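Quick word with the Gudico test driver

Caught him at the Weldu circuit in May, between runs, tyres still ticking. He'd done 30 laps in the Cemura, Gudico's first electric estate, and wanted lunch.

"It's heavy, you feel it in turn 5," he says. "But the brakes hold up. Didnt expect that." Range? Shrugs. "Drive it like I do, not much."

Most of his work is paperwork now. Logs, charging times, tyre notes. "2,843 miles so far and I've typed up every one."

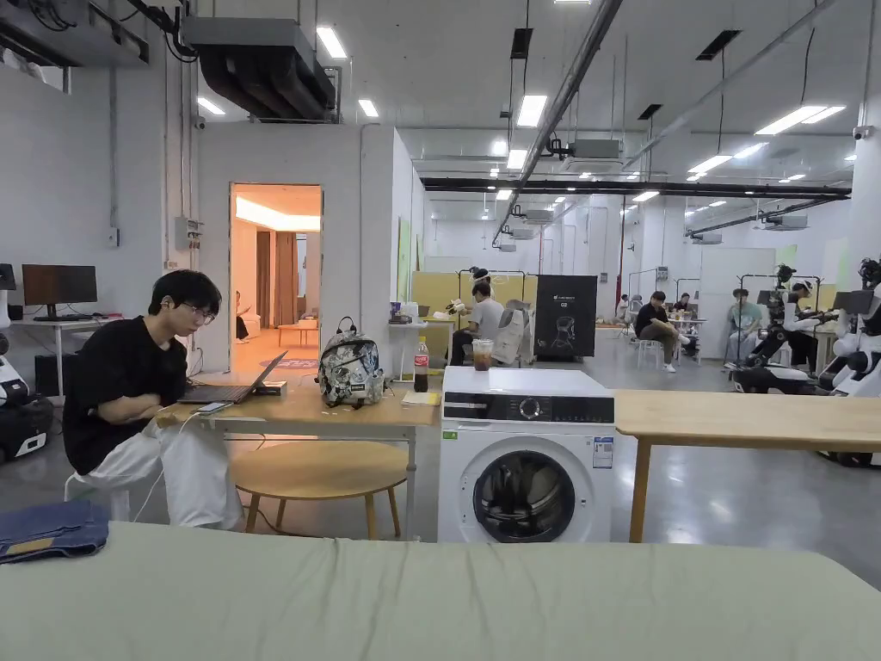
On the price

Too high, he reckons. "Knock a bit off and families will look at it." The Tarkitz is cheaper and charges nearly as fast, but he finds teh steering dead. Would he buy one? "Ask me after winter."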